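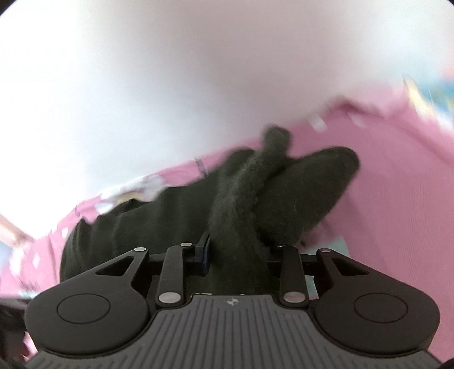
I went back to Flisstead reservoir in April, after two years of fishing nowhere but the canal. The day ticket has gone up and they now want you to book online the night before, but the place is much the same. There are 44 acres of water, a gravel car park at the dam end and a hut where you write your catch in the book before you leave.

I started on the dam wall at seven with a floating line and two small black buzzers. The wind was coming straight down the valley into my face, so casting was hard work and I was landing the flies in a heap more often than not. A man further along was getting a longer line out on a heavier rod and he had a fish early on. I had nothing by nine and walked round to the Brelero bank, where the trees give some shelter.

The path on that side is worse than I remembered. The stretch past the old boathouse is mostly mud, and I would wear proper boots for it if you go before May. There is a good ledge about halfway along where the water drops off quickly, and you can fish it without wading.

I changed to an intermediate line and a damsel nymph, let it sink for a slow count of ten and pulled it back in short draws. The first take came on the third cast and I missed it. The next one stuck. It was a rainbow, not a big fish but fully finned and silver, and it ran twice before I got the net under it. I had another from the same spot just before lunch and lost one at the net soon after.

According to the notice in the hut, they put in 3,000 trout over the winter. Most of the entries in the book were from the dam, so I think a lot of people park and fish the nearest bit of water. The reel was my old Vundent, which has a drag that sticks when it gets grit in it. It needs a clean before I use it again.

I packed up at three when the rain set in. The cafe in the village has closed, so bring your own food. Next time I want to try the shallow end by the inlet, which was roped off for nesting birds and should be open again in July.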